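Garside library is cutting its evening hours from May. It currently shuts at eight on weekdays. Under the new timetable it shuts at five every day except Wednesday.

The council's paper says 33 people a night use the building after five. It treats that as a low number. It's a small branch with two rooms, and in winter that is most of the seats.

I went through the older papers as well. When the hours were last looked at, the evening figure was lower than it is now and they left it alone. The new paper doesn't mention this.

The saving is given as £209 a week. That covers one member of staff and the heating. The heating will still be on, as the clinic upstairs runs off the same boiler — I asked, and was told this would be "picked up separately".

People have been pointed to Skallau Road as the alternative. It's a good library. It is also two buses from the Garside end, and the second one stops running at twenty to seven.

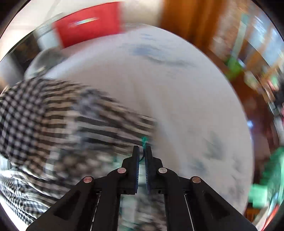 Shivam Garg replied to say the bus is only half of it, and that Skallau Road has 4 computers, which are booked out most evenings by the college. He does his job applications at Garside after work and can't see when he would do them otherwise.

I hadn't known about the college bookings. I checked and they run in term time, Monday to Thursday. They aren't in the paper either.

On the petition: it has passed 600 signatures, counting the sheets at Falletti's and the chip shop. If you have a sheet at home, please get it back to the library desk before the weekend. Postcodes need to be filled in or the line isn't counted.

A few of you asked whether self-service opening had been considered, where you let yourself in with your card. It gets one sentence. It says the door would need replacing and gives no cost.

The meeting is at half past six on Wednesday, upstairs at the town hall. You can ask a question if you send it in by noon the day before. Mine is about the boiler.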